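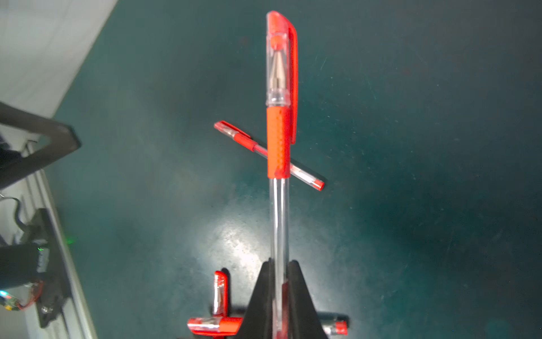 *By the small business reporter, Trultport*

**Two-armed sorting cell goes out on hire**

05/12/2018 - Small packing shops in Trultport can now rent a two-armed robot cell by the month. Local firm Fulterance opened bookings this week for the Tindcombe, an enclosed bench unit meant for light handling jobs such as picking up pens one at a time.

Both arms are bolted to one rail along the near edge, and each ends in a two-finger gripper. Hire is $397 a month with a minimum term of 24 months, and the price covers delivery, set-up and one visit each year to check the joints and cables.

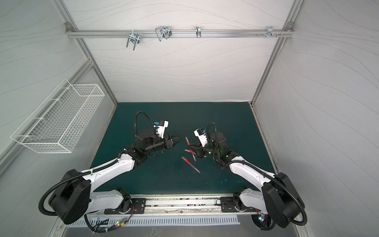 Customers who want out early pay a fee equal to 10 weeks' hire. Fulterance says the unit can be taught a new item in an afternoon, but soft packets and anything heavier than a full mug are off the list for now.

The first cell went to Mirzaei, a stationery wholesaler on the harbour road, which has had it since October. The company puts together mixed pen packs for schools and offices, and had been doing the work by hand at two benches. It has kept both benches going while staff learn the controls. 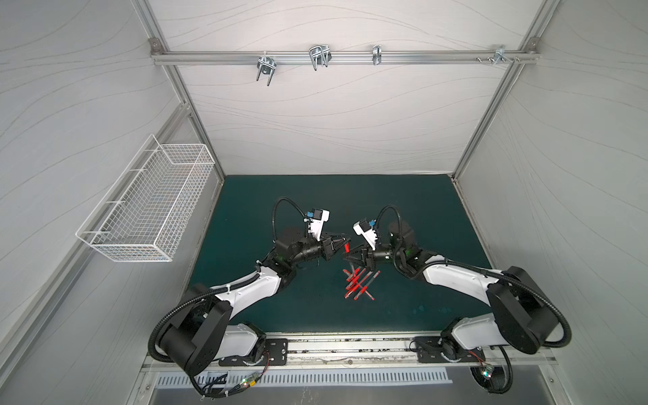
*A red pen held upright in the left gripper, over the pile.*

Fulterance has 36 units to place in its first round. Orders from outside Trultport will be taken once those are filled, with freight charged on top. A version with a longer rail is planned, but no price has been set.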